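Folding on the bed: how I got through the clean washing

I've never owned a proper folding table and I've stopped wishing for one. The bed does the job. It's the right height if you don't mind kneeling at it (I use an old bath mat under my knees, very glamorous) and it's the biggest flat thing in the flat by miles. When we moved to Rirkunbridge the bedroom was so small that the bed had to go hard against the wall, so I can only get at it from one side, and most of what follows comes from working in that sort of space.

Strip it down first

Take off the duvet, the pillows and the throw, the lot. I put mine on a chair in the hall. Folding on top of a duvet is a misery, everything sinks and slides about, whereas a fitted sheet over a firm mattress gives you something to press against. Pull the sheet tight at the corners before you start. It won't stay tight, but a few soft wrinkles do no harm.

Then bring the washing in one armful at a time. I used to tip the whole basket out and then feel so gloomy looking at it that I'd go and make toast.

Find the middle before you shake it out

Soft tops are the worst for coming out of the wash in a knot. My method is to let the thing land however it lands, then pinch up one fold near the centre and lift gently. The twisted bits start to drop away from your fingers and you can see which way round it's lying. 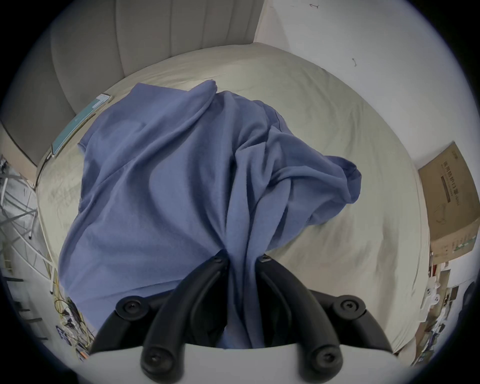 Blue top, still in its heap, pinched by a fold in the middle.

If you grab at the edges first you nearly always pull the twist tighter. With knits especially, don't yank! Tudur Morgan, who taught the mending evenings I went to at Destutcombe, used to go round the room tutting at anyone who lifted a jumper by its shoulders. I still hear him when I'm in a hurry.

Lay it out flat, or flat enough

Once you know where the neck is, spread the body out with the side of your hand, working from the middle outwards. Sleeves come last. I leave one scrunched up while I sort the other and then swap over, otherwise the first one creeps back in while I'm busy. Let the near end hang over the mattress if you need the room. The weight of it even helps pull the creases down a little.

Keep chargers and power banks up by the headboard, well away from where you're folding. I once folded a phone lead into a pillowcase and spent an entire weekend accusing people.

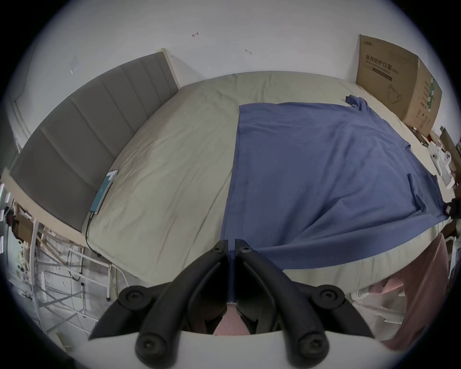
The fold itself

For T-shirts and sweatshirts:

1. Smooth it front side down.
2. Bring one side in to the middle, sleeve and all, then turn the sleeve back on itself so it lies straight down.
3. Do the same with the other side.
4. Fold up from the hem, in half or in 3 depending on your drawer.
5. Press down with both palms and count to five. I do this instead of ironing and I'm not sorry.

Thick sweatshirts I only fold in half, and they go on the shelf. Brian Owino wrote in last August to say he rolls his, and that he gets 16 into one drawer that way. I tried it and mine sprang open like pastry, but do have a go if your drawers are deep.

While the bed is bare

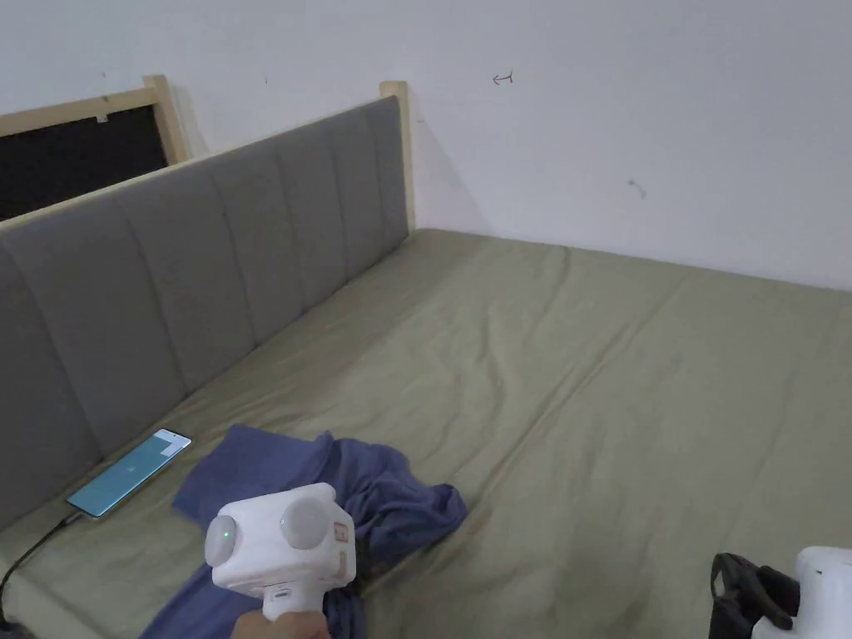 My last job is always the bed, and I do it before I've put the piles away or I'd simply lie down. Run the flat of your hand over the sheet from the headboard outwards, and brush off any bits of fluff as you go. A channelled headboard wants doing too, as dust settles down in the seams between the panels; the little brush on the hoover, top to bottom, one seam at a time. Then have a look at the wall. Ours gets the odd dark scuff above the bed, and a barely damp cloth with a dot of washing-up liquid will often shift one on plain white paint. Dab, don't scrub, or you'll have a shiny patch instead. Pencil marks I try with a clean rubber first.

Duvet back on, piles into drawers, kettle on. Socks I do in front of the telly.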